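Cutting Back to One Good Pan

Aug 2, 2023

So we moved in June, and I had to pack the kitchen myself, and that is how I found out I owned 19 pans. Nineteen! For two people and a cat who eats out of a saucer. Some of them I hadn't touched since the old apartment on Lema Street, and one still had the sticker on the bottom.

The new place has a galley kitchen with one deep cupboard, so most of them had to go. My neighbor Tiago Matos took four for his son's first apartment (he also took the fondue set, bless him), and the rest went to the church sale for whatever people felt like paying. I made 20 dollars and spent it on peaches.

What I kept

A skillet for eggs, my grandmother's big soup pot, a small saucepan for oatmeal and the roasting tin, which only fits the oven if you put it in sideways. I thought I'd miss the wok. I've missed it once, on a night when I wanted fried rice, and the skillet did fine, with a bit of rice on the floor.

Washing up as you go

With so few pans you can't let anything sit in the sink, because you'll want it again by breakfast. I fought this for a week or so and now I kind of like it! A squirt of soap, warm water, the soft side of the sponge for anything nonstick, and I'm done before the coffee is ready.

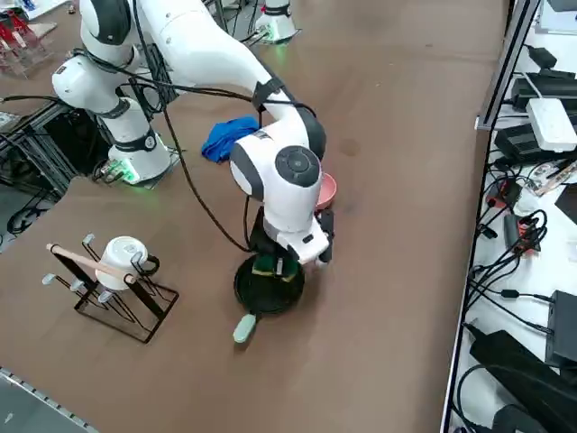
Where it all lives now

The skillet stays out on the stove. The lids were the real headache, and I ended up standing them in an old letter rack, which wobbles but works. Next up is the spice drawer, where I've already found three jars of cumin and something with no label that smells like Christmas.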